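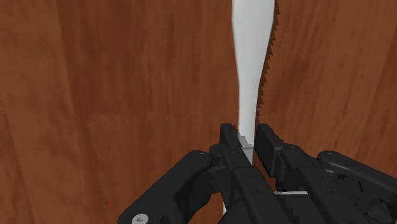 10/2/18

I slept badly and woke before the alarm, so I read in the kitchen until it was light. It is the book about the Thirty Years' War which Esperanza lent me in January and which I still did not return. I am slow with it. When I read history in my own language I can skip half a page and still know where I am, but in English I read every word, and then I look up the words, and then I forget who was fighting.

Today was the second meeting of the reading circle at the library. We are doing the winter of the old parish of Skalside, the one when the harbor was frozen and the grain ships could not come in. Lorraine Wainwright leads us. She taught history at the high school for many years and she still speaks as if someone in the back row is passing notes. I like her very much, although I am a little afraid of her.

She had given each of us some pages from the parish book to prepare. They are copies of copies, and the handwriting is terrible. My part was the burials. I had worked on it for four evenings. In a usual winter the clerk wrote down 17 burials, sometimes fewer. In that winter he wrote down 96. I counted them three times with a pencil and I got 96 each time, so I trust it now. What I did not expect was how the writing changes. In the beginning he gives each person a line of their own, with the father's name and the farm. After some weeks he gives only the name. On the last pages he writes "a child of Mertens" and then, two lines down, "another of the same."

I read this aloud to the group and my voice did something strange at the word "another." Lorraine waited a moment and then asked me what I thought had happened to the clerk. I said that maybe he was tired, or maybe he had little paper. She said both were possible and that I should look at the margins, because a man who is short of paper writes in the margins. I looked when I came home. The margins are empty. So he was tired, or sick, or he did not want to write more than he must. I will tell her next time.

Esperanza had the tax list. She is quicker than me and she had already made a table of it. There were 85 households paying the year before and she wanted to know how many paid the year after, but the page for that year is missing from our copies. She was quite angry about it. She thinks it may be in the other archive, the one in Jusen, and she wants us to take the train there together. I said yes before I thought about the price of the ticket. It is all right. I did not go anywhere this summer.

There was also a disagreement. One man in the group, whose name I did not catch again, believes that the merchant Nondus kept 200 barrels of rye in his cellar during the whole winter and sold them only when the price was high. He said it as a thing everybody knows. Lorraine asked him where it was written. He said it was in the town history, the green one. She asked him where the green one had found it. He did not know, and she explained that the green book was written more than a century after that winter, by a man who was married into a family that had a quarrel with the Nondus family over land. She did not say that the story is false. She said only that we have one witness, and that he was not there, and that he had a reason to tell it.

I thought about this on the bus. My grandmother had a story of the same kind about the miller in our village, who was supposed to have hidden flour under the floor in the war. We children hated this miller, and he was dead before any of us was born. I never asked who had seen the flour. Now there is no one left whom I can ask, except my uncle, and he says yes to everything so that he can go back to his television.

I missed my stop while I was thinking and had to walk back along the river. It was cold, and the leaves are already coming down on the path by the school. I bought bread and onions and forgot the milk.

In the evening I tried to write out the names from the burials in a clean list, as Lorraine wants them, with the date in one column and the farm in another. I came as far as the letter H. There are many names I cannot decide. The clerk makes his "n" and his "u" exactly the same, and there is one woman who can be Anna or Auna, and of course she must be Anna, but I have put a small question mark beside her anyway, because Lorraine will ask.

I must also remember:
Return the book to Esperanza, or at least tell her that I am on page 140.
Ask at the desk if the library has a better copy of the last burial pages.
Look up "glean." I pretended to know it.
Train times to Jusen, and if the archive is open on Saturdays.
Milk.

It is after eleven now and the neighbor is still moving his chairs. I will read two more pages, and if the Swedes have not arrived by then I will put out the light.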